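퍼크소프 그리퍼 미끄럼 결함

퍼크소프 그리퍼 미끄럼 결함(Purkthorpe gripper slip fault)은 소형 물체 분류용 로봇 팔 코티안(Kotian)에서 보고된 파지력 저하 현상. 쥐고 있던 물체를 이송 중에 떨어뜨리거나, 빈 손가락을 '파지 완료'로 기록하는 것이 주된 증상이다. 현장에서는 그냥 '헛집기'라고도 부름.

개요
코티안은 퍼크소프 작업장에서 조립한 두 손가락 평행 그리퍼형 팔. 손가락 패드는 롤리코(Rollico), 제어 소프트웨어는 시딘(Cidine)이 맡았다. 장난감 같은 작은 물건을 쟁반에서 집어 통으로 옮기는 시험에 주로 쓰였음. 결함은 2월 시험에서 처음 기록됐고, 당시에는 카메라 보정 문제로 분류됨. 나중에 정정.

경과
첫 기록은 오후 3시 무렵의 연속 시험. 100회 시도 중 26회 실패. 로그에는 대부분 성공으로 남아 있어서 발견이 늦었다. 시험을 맡은 아웰 그로노(Arwel Gronow)가 손으로 적은 기록과 로그를 대조하다가 숫자가 안 맞는 걸 확인했고, 같은 날 저녁 시험 중단. 재보정 후 다시 돌렸으나 증상 그대로. 이때부터 패드와 전류 센서 쪽을 보기 시작함.

원인
두 가지가 겹친 것으로 본다.
패드 마모: 손가락 안쪽 패드의 돌기가 닳으면서 마찰이 떨어짐. 매끈한 플라스틱, 휘어진 물체에서 특히 심했다.
판정 오류: 소프트웨어가 모터 전류만 보고 파지 여부를 판단. 연속 운전 약 30분이 지나면 구동부 마찰로 전류가 올라가는데, 이걸 물체를 쥔 것으로 잘못 읽었다. 손가락 간격 값은 기록만 되고 판정엔 쓰이지 안았음.
물체 모양도 영향이 있다. 잎처럼 삐죽한 것은 끝만 물리는 경우가 많고, 아치형은 집는 각도에 따라 돌아가면서 빠진다. 쟁반 벽에 붙은 물체는 손가락 한쪽이 벽에 먼저 닿아서 힘이 한쪽으로 쏠림. 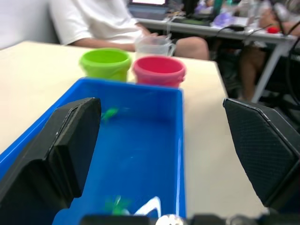

안전 문제
인명 피해는 보고되지 않음. 다만 그로노의 보고서는 떨어뜨림 자체보다 그 다음 동작을 더 위험하게 봤다. 팔이 빈손인 채 다음 위치로 넘어가는데, 옆 사람은 물건이 떨어졌으니 멈춘 줄 알고 손을 넣는다는 것. 탁자 건너편에서 통이나 컵을 만지는 동안 팔이 움직이면 손가락 사이에 끼일 수 있다. 초기 절차서에는 이 상황에 대한 항목이 없었다.

조치
판정 조건에 손가락 간격 추가. 전류와 간격 둘 다 맞아야 성공으로 기록된다. 연속 3회 실패하면 자동 정지, 재가동은 사람이 직접 눌러야 함. 패드는 교체 주기를 정해 소모품으로 관리. 사람이 작업 영역에 손을 넣을 때는 일시정지를 먼저 누르도록 절차서도 고쳤다.
수정판 적용 뒤 로그와 수기 기록의 차이는 크게 줄었으나 젖은 물체에 대한 시험은 아직 안 됨. 이전 로그를 다시 판정할지도 결정되지 않은 상태이다.

같이 보기
파지 판정
협동로봇 끼임 사고
비상 정지 장치

분류: 로봇 고장 | 그리퍼 | 산업 안전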